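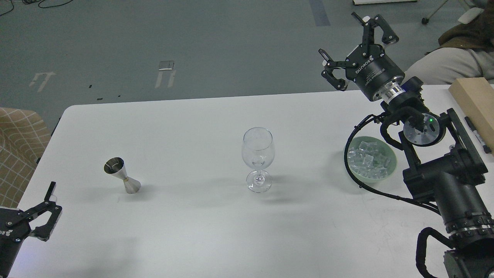
Ridby Announces Stillstead Textile Riding Glove for Three-Season Touring

February release adds a gauntlet model in men's and women's patterns

Ridby has added the Stillstead to its line of motorcycle gloves. The Stillstead is a full-length gauntlet glove for road and touring riders, built with a textile back, a goatskin palm and a waterproof membrane bonded to the inner lining. It replaces the Flanagan, which will remain on sale until existing stock is sold.

The membrane is fixed to the lining at the fingertips and along the outer edge of the palm. This keeps the lining from pulling out when the glove is removed with damp hands, a fault reported by owners of the Flanagan. Seams on the index and middle fingers have been moved to the outside of the hand so that they do not press against the brake and clutch levers.

Knuckle protection is a molded thermoplastic shell over foam. The shell floats on a stretch panel and moves with the hand when the fist is closed. A second layer of goatskin covers the heel of the palm, where a hard slider is riveted through both layers. The wrist closes with a hook-and-loop strap, and the cuff has a separate drawcord that can be worked with one gloved hand. The cuff fits over the sleeve of most textile jackets.

The women's version is cut from its own pattern. The fingers are longer in relation to the palm and the wrist is narrower, with the strap shortened to match. Both versions were worn by a group of test riders who logged 752 hours in the saddle before the pattern was approved. Changes made during that period include a wider thumb gusset and a softer binding at the cuff.

Cut, sewing and final inspection take place at the Vustitz workshop, which also makes the company's winter liners. Each pair is checked for leaks with low-pressure air before packing. The first production run is 2,000 pairs, of which 900 are in the women's pattern.

The Stillstead is offered in black and in black with gray. The left index finger carries a rubber visor wipe, and both index fingers and thumbs work with touchscreens. Gloves should be washed by hand in cool water and dried away from direct heat. Leather conditioner may be used on the palm but should be kept off the textile panels.

The warranty covers materials and stitching for 2 years from the date of purchase. Crash damage and normal wear of the palm are excluded. Dealers may place orders through their usual Ridby account, and size charts for both patterns are available on request.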